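Im Dezember nach Trorkcombe

Die Straße nach Trorkcombe ist 116 Kilometer lang, davon ist gut die Hälfte Schotter. Ich bin um sechs Uhr früh losgefahren und war kurz vor elf oben am Pass. Die Tankstelle in Stelance hatte zu, also vorher volltanken. Handyempfang gibt es ab dem zweiten Viehgitter keinen mehr.

Übernachtet habe ich bei Rimantas Vaher, der drei Zimmer und eine kleine Küche für Gäste vermietet. Frühstück macht man sich selbst. Brot und Obst gibt es im Laden nebenan, Käse nur manchmal. 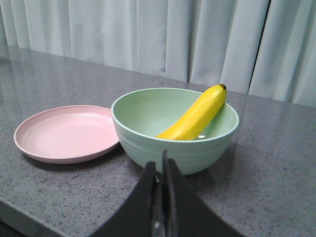

Kommt man im Dezember ohne Allrad bis zur Küste? Bis zur Furt am Trullon reicht ein normales Auto, danach nicht mehr.

An der Furt stand das Wasser bei mir knietief -- Rimantas meinte, nach zwei Tagen Regen sei dort Schluss. Ich habe den Wagen am Schild abgestellt und bin den Rest gelaufen, vier Stunden hin und zurück. Der Weg führt unter Eukalyptus am Hang entlang, Schatten ist wenig. Drei Liter Wasser waren zu knapp.

Auf dem Rückweg noch der Aussichtspunkt auf 900 Metern. Von der Küste war wegen Dunst nichts zu sehen.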